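## 4. Collecting the demonstrations

I'll be upfront about the state of things when I started this part of the work. The learning code was written, the simulator ran nicely, and I had no demonstrations at all, apart from a handful I'd made with the arrow keys while eating my lunch. So most of that December went on steering an arm by remote control, and this section is about how that went and what I'd change.

### 4.1 The two ways of steering

I used two control methods. The first is Tirer, our own little teleoperation program, which reads a hand controller and turns its movement into small steps of the simulated gripper. You squeeze a button to "take hold" of the arm, move your hand, and let go of the button when you want to put your own arm somewhere more comfortable. The second is what I call hand guiding, although in a simulator it's a bit of a cheat: you drag the gripper about with a mouse and the joints follow, much as they would if you pushed a real arm along with its motors slack.

I honestly expected hand guiding to win. It feels lovely for the first few minutes! You grab the thing and it comes along. But a mouse moves in two directions and the gripper needs three, so height had to go on the scroll wheel, and the scroll wheel moves in clicks. You can see every click in the recorded paths — a neat little staircase down to the cube — and the policy learned the staircase as faithfully as everything else. I kept those recordings but trained on them separately (see Section 5).

With Tirer the paths are smoother but wobblier. People drift sideways while they lower their hand, notice it late, and correct. I didn't filter this out. The corrections are useful, as they show the policy what to do when it has strayed a bit, and a perfectly straight descent teaches it nothing about that.

### 4.2 What the operator sees

The task is picking up a cube. The operator has two views side by side, one close to the fingers and one from further back, and I let people choose which to make bigger. Nearly everybody made the close one bigger and then forgot the other existed, me included.
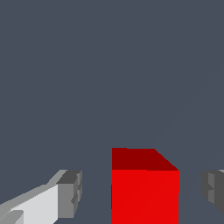
**Figure 1.** View close to the gripper: fingers open, cube in the gap between them.

The surface has no pattern on it, and I went back and forth on that. A chequered floor would give people something to judge distance by, but it would give the policy the same help, and I wanted to know how it coped without. The price is that depth is hard to read. In the first batch, a common slip was closing the fingers too early, with the gripper still a little too high, so that they met above the cube or nipped its top edge.

I tried three small fixes for this. A tone that drops in pitch as the gripper gets lower was hated by all concerned and lasted one Friday. A height number in the corner of the operator's screen went mostly unread. What did help was slowing the downward motion near the surface, so that a given hand movement moved the gripper less far. I left that switched on for the whole of the main set, and it applies to Tirer only.

### 4.3 How a demonstration was recorded

Each demonstration starts with the gripper open and the cube dropped somewhere new within reach. The operator comes down over it, closes the fingers, lifts, and holds still for a moment. The hold matters more than I thought it would. Early on I ended the recording as soon as the cube left the surface, and the trained policy took this to heart: it lifted a tiny bit and then dithered. Once people were told to wait at the top for 2 seconds, the dithering went away.

In all we kept 228 demonstrations. Each operator did up to 80 in a sitting, though I wouldn't ask for that many again. The later ones in a long sitting are quick and a bit careless, with the fingers often landing well off the middle of the cube. I also threw away any attempt where the cube was dropped, but kept the ones where the operator missed, backed off and had another go. Brurkby, the group we share code with, do the opposite and keep only clean first-time grasps, so please bear that in mind if you compare our numbers with theirs.

Everything is stored in the Ong format: joint angles, gripper opening, both views and the button state, all stamped from the same clock. The button state was an afterthought and I'm very glad of it, as it let me cut out the stretches where the operator had let go and the arm was just sitting there. 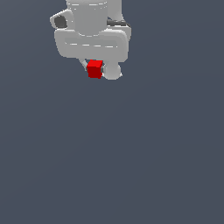

**Do the pauses in a demonstration need to be removed before training?**

Mostly they do, with one exception. Pauses where the operator has let go of the button carry no intention, and a policy trained on them learns to stop halfway for no reason. The still moment at the end of the lift is different, as it marks the task as finished, so we kept it.

### 4.4 Things I'd do differently

I'd give people a proper practice run first. We let operators warm up for as long as they liked, which for some meant a good while and for others meant a single go, and their opening recordings show it. I'd also vary the order of the two methods. Everyone used Tirer before hand guiding, so by the time they picked up the mouse they already knew the task, and any comparison of speed between the two is tilted in the mouse's favour.

Lastly, all of this was done on one machine in the Plivstead lab, with the display on the same desk. I haven't tried it over a slow connection, where the delay between hand and arm would make the final descent a good deal harder, and the settings in Section 4.2 would probably need changing.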